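Speaker notes: Buying into an older strata building
Drunbridge Library, evening session, September

Slides are on the library laptop. Spyros Janevski is chairing and will cut me off at the hour, so keep the levies section moving.

OPENING
Thank Spyros. Show of hands: who has read a set of strata minutes from start to finish? Who did it before they bought? Wait for the second lot of hands to go down.

I'm a conveyancer. People ring me when they've already fallen in love with the balcony, and by then I'm the bloke ruining it.

SLIDE 2: WHAT YOU'RE BUYING
The unit, plus a share of a roof, a lift and everybody's opinions about the bins. Explain lots and common property. Keep it short. Use the window example: you may own the air on your side of the glass and have no say over the frame.

SLIDE 3: THE MINUTES
Ask for several years of them. Last year's set alone will tell you the garden looked lovely.
Words to circle: "deferred", "monitor", "further quotes". Water ingress that has been monitored since the previous carpet is a bill with a nice manner.
Tell the Marisa Carbone story (she's said I can). Found the same leak in the minutes of six meetings, described a bit more cheerfully each time. She bought anyway, at a better price, and still sends me photos of the bucket.

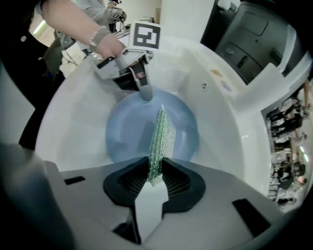 SLIDE 4: LEVIES AND THE SINKING FUND
Low levies are the favourite selling point and should worry you a little. Worked figure: a special levy of $3,073 per lot, payable in 2 instalments. Pause. Then mention it landed straight after settlement.
Ask the room who pays. (The owner on the due date, usually, unless the contract says otherwise. Get it to say otherwise.)

SLIDE 5: BY-LAWS
Pets, floorboards, parking, short stays. Read out the Rugemalira Court by-law on wind chimes in full. Don't do the voice.

QUESTIONS
Shirin Golestani from the tenants' service is in the second row and will take anything on renting. Somebody will ask if they can skip the strata report and save the money. Answer: you can, and I'll see you in a year.
If it's quiet, ask Tamara Olteanu about her car space.

Handouts by the door. Take the spare adaptor home this time.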